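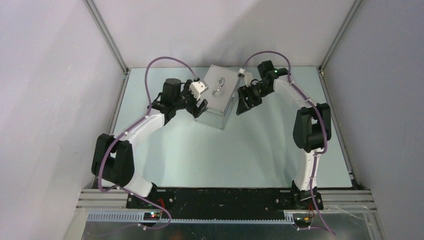 The Warnthorpe Heat

The rules of the Drultcombe Student Robotics Competition allowed each team 32 minutes. Teodora Leka, captain of the Brovudeo Technical School team, had read them aloud to her partner twice that morning. The task was to pack a first-aid kit, and no student was permitted to touch the supplies once the clock had started. 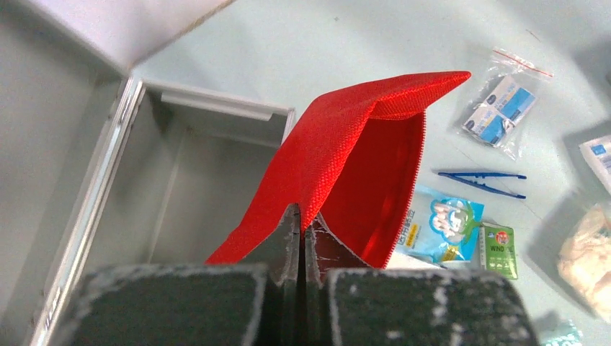 The Second Attempt

Boris Holub, the faculty judge, recorded the start in ink. He had served the Warnthorpe heat for many years and did not encourage conversation.

"Team 61 may proceed," he said. 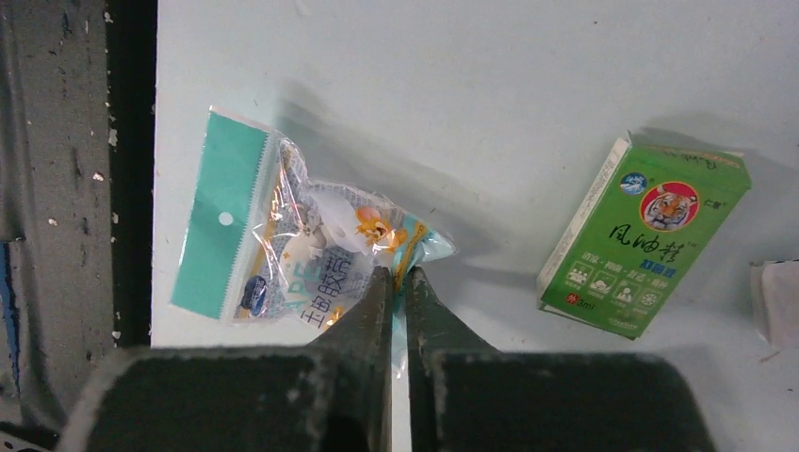

Teodora had written the grip routine herself in April, against the advice of her instructor. She had tested it on pencils, socks and her brother's lunch. She had not tested it on a crinkled plastic package with a cartoon mouse on it, and she watched the two fingers at its end without breathing.

"Is the captain satisfied?" Mr. Holub asked.

"The captain requests silence," she replied.
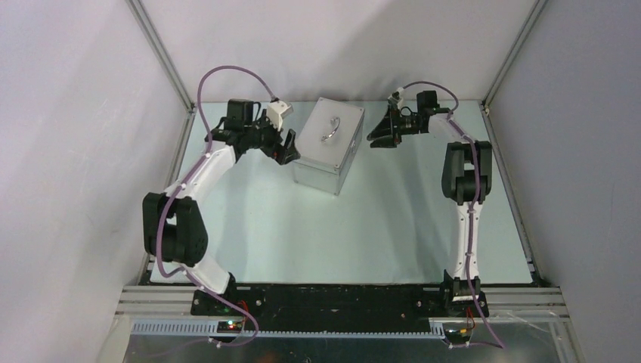 He inclined his head and entered the request in the record, with the time beside it.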